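September, early, just after six in the morning

I did it. I rode the whole Jemuvdale loop, all 73 miles of it, and I am sitting at the kitchen table with toast and very sore hands and I can't stop grinning. I should have written this last night but I fell asleep on top of the covers with one sock on.

Left at twenty to six yesterday with the lamp on. I'd been fretting over the forecast all evening and it came to nothing, just a bit of mist in the bottoms and then the most ridiculous pink sky over the reservoir road. I stopped to look at it, which I'd sworn I wouldn't do so early, and ate the first of my cheese rolls too. So much for the schedule!

The climb out of Irby is every bit as steep as people say. I had planned to ride it all and I walked the last bend, and I'm fine with that. There was a heron in the ditch near the top, standing so still I took it for a fence post until it turned its head. At the summit the sign says 1,000 feet and somebody has tied a tiny knitted scarf around the pole. I rang my bell at it.

Then the descent, oh my goodness. Four miles without pedaling, through beech woods the whole way, and the road was in much better shape than in spring (they've patched the worst stretch by the bridge, hooray). I sang. I don't know what I sang, it was mostly vowels. Hit 38 miles an hour by the little computer on the bars and then got scared and sat up.

Second breakfast at the Pravitz bakery. I'd been thinking about it since Irby. Had the plum slice and then, after a decent pause of maybe two minutes, the other kind of plum slice, the one with the crumb top. The crumb top is better. I want that on record for next time because I always forget and dither at the counter. Coffee was good too, strong and in a proper mug. Filled both bottles at the tap outside.

The middle part was a slog, I'll admit. Flat fields, a headwind, nothing to look at but onions. The smell of onions for an hour! My right knee started its usual grumbling and I stopped at the grain store to raise the saddle a touch, and that fixed it almost at once. Why did I ride all summer with it too low? Marked the post with tape this morning so I don't lose the height. I also worked out that I go faster up a drag if I count pedal strokes in Spanish, probably from having to concentrate.

Best surprise of the day was the old railroad cut past the Rathnayake farm stand. I'd always taken the main road there. The cut is cool and green and smells of wet stone, ferns hanging down both sides, and you pop out at the end right above the river with the whole valley laid out. I bought a bag of tomatoes at the stand and carried them the last 20-odd miles in my jersey pockets. Lost one, squashed. The rest are on the windowsill and I'm having them tonight with too much salt.

Home by half past four, which is later than I'd hoped and I don't care a bit. Bath, soup, bed.

Things to sort before the next one: new bar tape (the left side is down to threads), a brighter back lamp, gloves with some padding left in them. Must oil the chain today before it rusts. And I want to try the loop the other way around in October if the weather holds, so the beech woods come as a climb with all the leaves turning. It'll hurt! I've already looked at the map twice since I got up.

Going to put the kettle on again. 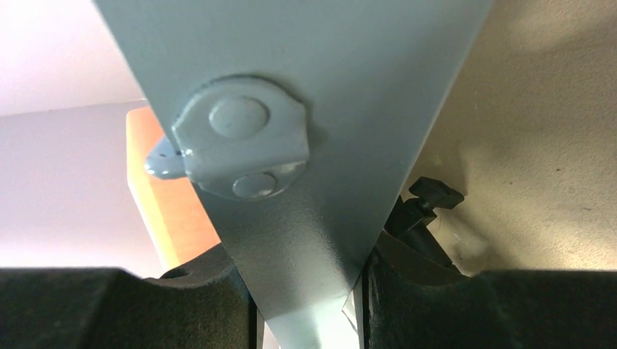 Grey-blue paint and two round rivets.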